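Home | Syllabus | Readings | Handouts | Contact
Print this page | E-mail this page

Handout 6: Do we need eight glasses a day?

The rule is everywhere, and I have yet to find a decent study behind it. It skips body size, weather and food. Soup counts. So does an orange.

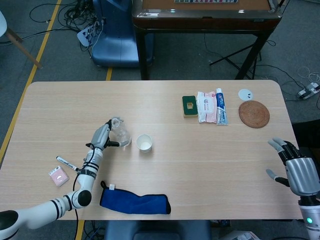
Shiuli Jayawardena objected last term that a bad rule may still do good if it gets people to drink something. Fair, but then call it a nudge and stop calling it science.

Look next at the Wavberg survey in your reader. It asked 380 office workers how tired they felt, and 57 said less tired after drinking more. There was no control group. The workers also knew what was being tested.
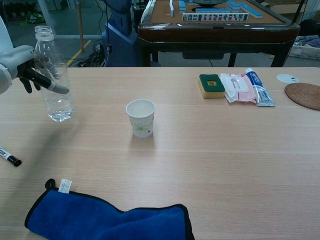

Self-reports of this kind are weak evidence. Ask who paid, who dropped out, and what "tired" meant on the form. The Herath reply (read page 160 first) raises two of these points and dodges the third.
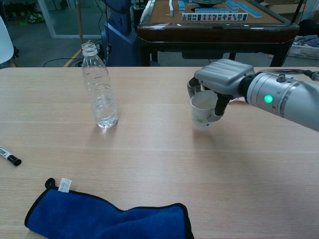 Fig. 3. Clear plastic bottle with the cap off, partly filled with water.

For April: bring one health claim you believe and try to sink it.

This site uses cookies. Accept | Settings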